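2019-05-13

**1/** Thread on the bimanual sweeping result from Gundbridge. Task: pick up a dustpan and brush, sweep mixed debris off a mat, dump each type in the correct bin. One policy, both arms, no scripted handover.

**2/** Training data is 600 teleoperated episodes. We dropped 134 of them after review, mostly for operator pauses longer than 3 seconds. Keeping the pauses taught the policy to pause.

**3/** The main change from the Prastell baseline is the action target. Prastell predicts each arm separately. We predict the pose of the brush relative to the dustpan, then solve for both arms. Chunk length is 8 steps.

**4/** Why relative pose: the sweep fails when the bristles drift off the line of the scoop. Absolute error in either arm matters much less. Small calibration offsets mostly cancel.

**5/** Debris is bread, sponge and a brown nut-like piece, placed at random before each episode. Sponge rolls or tips when the brush catches a corner. Bread sheds crumbs, and we don't score crumbs. 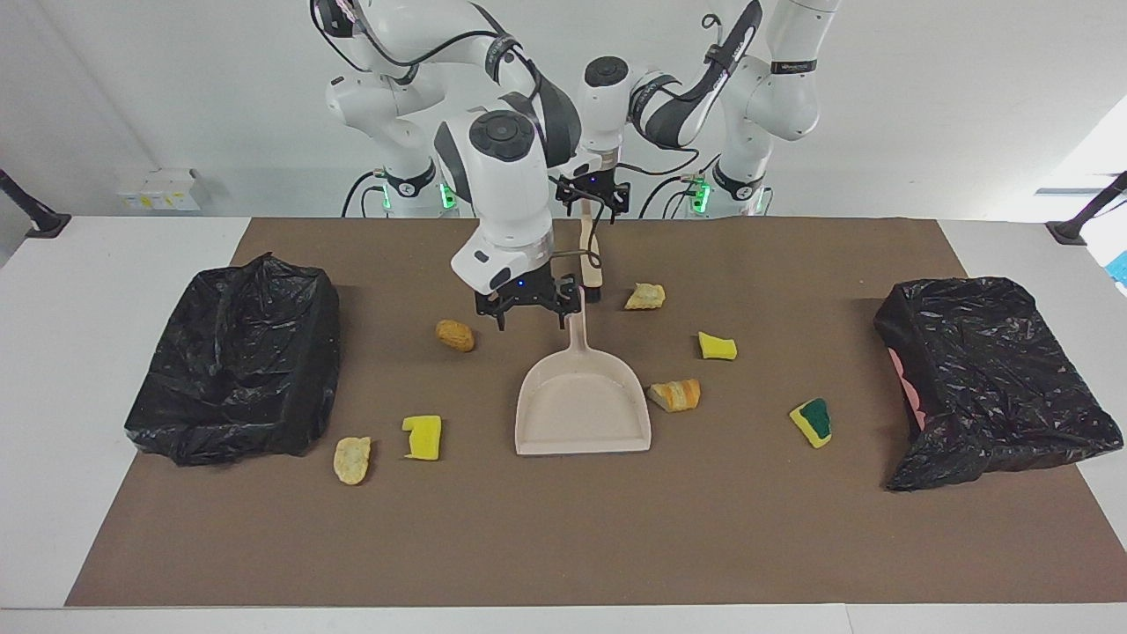

**6/** Known failures. The brush handle is thin and rotates in the gripper under side load. The policy has no tactile input, so it finds out late, from the cameras.

**7/** Still to run: the Valderrama ablation with the relative term removed and everything else fixed. Numbers in July. Code goes in the Grorkadthorpe repo at the same time.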